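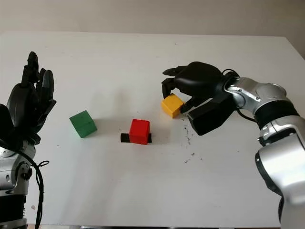 Mesa de pruebas: cubo verde, cubo rojo sobre la base negra y la mano derecha en el amarillo.

16 de febrero de 2020

Cuaderno de taller, entrada larga porque me toca defender el presupuesto y si no lo escribo ahora se me olvida la mitad (ya me pasó con lo del compresor y no quiero repetirlo).

A ver, por dónde empiezo. Jintana me ha pedido una lista cerrada de compras para el semestre, y la quiere con prioridades, no con «estaría bien tener». Así que he pasado la mañana peleándome con la hoja de cálculo y con los tres presupuestos que tenemos encima de la mesa: Cisik, Klinhom y Wolance. Cada uno lo desglosa a su manera, claro. Uno mete el transporte en la línea del equipo, otro lo pone aparte y el tercero no lo menciona, así que le he escrito y a esperar.

Lo gordo primero: las manos. Klinhom nos da 3.944 euros por un par de manos de repuesto, izquierda y derecha, con los cables incluidos. Me parece caro pero no disparatado. Lo que me escama es el plazo, que en el correo dice «según disponibilidad» y eso a mí me suena a verano. Napaporn opina que con una sola mano de repuesto tiramos, que casi todo el desgaste se lo lleva la derecha. Puede que tenga razón, pero si se nos para la izquierda en plena tanda nos quedamos sin las tareas a dos manos, y son justo las que le prometimos a la gente de Lirnville. Yo de momento dejo el par en la lista y que Jintana tache si quiere. ¡Pero que lo tache ella!

Segundo: pinzas. Esto sí que lo tengo clarísimo. Los dedos los podemos comprar montados o comprar solo las almohadillas y cambiarlas nosotros. Montados no nos compensa, de verdad, son cuatro tornillos y un poco de paciencia. Wolance vende las almohadillas sueltas en bolsas de 20 y el precio de la bolsa es razonable. Pido una bolsa y vemos cuánto dura. Lo que no sé es si la goma es la misma que la que llevamos ahora o una más blanda, les he pedido una muestra antes de confirmar. Me contestarán cuando les dé la gana, como siempre, pero al menos contestan. 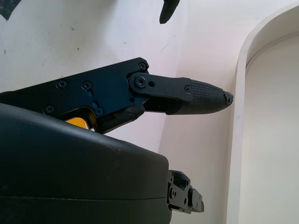
Sigo con las pinzas, que me he dejado lo más importante: la tornillería. Llevamos meses tirando de la caja común y ahí hay de todo menos lo que buscas. Quiero un juego propio, en su cajita, con la etiqueta puesta y que no salga de este banco. Y un par de destornilladores Phillips decentes, por favor, que los que tenemos están redondeados y lo único que hacen es estropear cabezas. Esto es calderilla al lado de lo demás y lo meto en fungibles, que ahí no nos lo discute nadie.

También he apuntado una revisión de carcasas. No la contrato fuera, la hacemos en casa: abrir, soplar, mirar holguras, cerrar. Le calculo una tarde por brazo si no aparece nada raro. Napaporn se ofrece a hacer el primero y yo hago el otro con sus notas delante. (Apuntar aquí mismo los pares de apriete cuando los sepamos, que la última vez los escribí en un post-it y adiós.)

Tercero: la mesa y los objetos. Con esto me río un poco, porque es la partida más barata y es la que más hemos discutido. Queremos más cubos, con caras bien escuadradas y pintura que aguante. Pensaba encargarlos a Cisik, que nos cobra 900 euros por el lote completo con cajas, bases y plantillas de colocación. ¡900! Por unos cubos de colores y cuatro cosas más. Le he dado muchas vueltas y creo que voy a decir que no. Compramos listón, cortamos en el taller de abajo, lijamos y pintamos. El problema es la repetibilidad, que si cada cubo nos sale un pelo distinto luego las comparaciones entre tandas no valen gran cosa. Igual un término medio: les pedimos solo las plantillas y los cubos los hacemos nosotros. Pregunto precio de plantillas sueltas.

Ah, y un tablero nuevo, o al menos una lámina mate para poner encima del que hay. Blanco otra vez, que para las cámaras nos viene bien. Y un trapo, que eso no necesita presupuesto.

Cuarto, guías de cable. No están en ninguno de los tres presupuestos y me parece un fallo mío por no pedirlas. Un lazo suelto en la muñeca es un enganche esperando su momento. Bridas de velcro para salir del paso y luego algo más serio, una funda flexible o unos clips impresos. Los clips los puedo dibujar yo en un rato, pero necesito medir con el brazo en las posturas extremas, con la muñeca doblada del todo, y para eso hace falta que alguien me lo mueva mientras apunto.

Sobre el calendario: Jintana dice que lo que no esté pedido antes de cerrar el trimestre se va a octubre, y a octubre no llegamos con una sola mano derecha, eso lo firmo ya. Así que el orden queda como sigue: manos, almohadillas, tornillería, guías, plantillas, tablero. Si hay que recortar, recorto por el final.

He dejado un colchón de un 5 % para portes y sorpresas. Me parece poco, pero más no me cuela.

Pendiente:
Llamar a Klinhom y sacarles una fecha, aunque sea mala.
Muestra de goma de Wolance.
Cisik, precio de plantillas sin cubos.
Preguntar a Napaporn si sigue en pie lo de abrir el primer brazo.
Medir recorrido de cables con ayuda.
Pasar la hoja a Jintana en limpio, con la columna de transporte separada en los tres.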